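How long can I leave a sour in a neutral barrel before topping up?

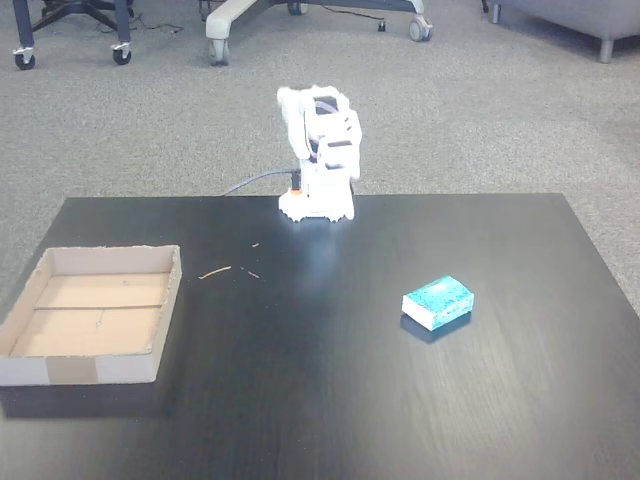
Posted in Barrels and Wood by Plidinano

I have a 30 gallon barrel that came to me third hand. It held red wine first and then two batches of somebody else's stout, so I'm treating it as neutral. I filled it in August with a plain pale base, fermented dry in steel, and pitched a mixed culture when I racked over.

The level has dropped enough that I can fit my whole hand between the bung hole and the beer. There is a thin white film on top. Smell is fine, a bit like apple skin, no nail polish. The basement sits at 62 in winter but climbs in summer.

I don't have more of the same base. Can I top up with a different beer, or should I leave it alone until I'm ready to package? Also wondering if the film means I already have a problem.

3 replies

Zamudio

The film is a pellicle and you should leave it be. It forms when there's oxygen in the headspace and it doesn't tell you much either way. Don't stir it and don't keep pulling the bung to look at it. Every time you open the barrel you let in more air, and air plus acetobacter is how you get vinegar.

Yes, top up. A hand's depth is more headspace than I would leave in a barrel that size. Small barrels have more wood per gallon than the big ones, so they lose liquid faster and take in more oxygen. I check mine every six weeks and add beer when it's down an inch or two.

It doesn't have to be the same base. Use something pale, low in hops and fully fermented. Hops matter more than color here, as a lot of the bacteria in mixed cultures slow down when the bitterness goes up. Run the beer in slowly through a tube with the end under the surface so it doesn't splash. Purge the tube with CO2 first if you have it.

Before you add anything, take a small sample and taste it. If it's sharp in the back of the throat like salad dressing, don't put good beer on top of it. Apple skin can be acetaldehyde, and that often fades with time.

Etex

I never topped up my first one and it was okay. Left it 44 weeks. Lost over a gallon. Some people like it more sour, so it depends on what you want.

Barkero

Agree with Zamudio on most of it. I'd add two things.

Drill a small hole in the head and plug it with a stainless nail, if you haven't already. You can pull a taste from there without touching the bung or breaking the pellicle. Wipe the nail and the hole with sanitizer before and after.

The other thing is the summer heat. Mine went vinegary the year the basement stayed in the high 70s through most of the season. If you can't cool the room, plan to package before it warms up, then refill the barrel right away so it doesn't dry out.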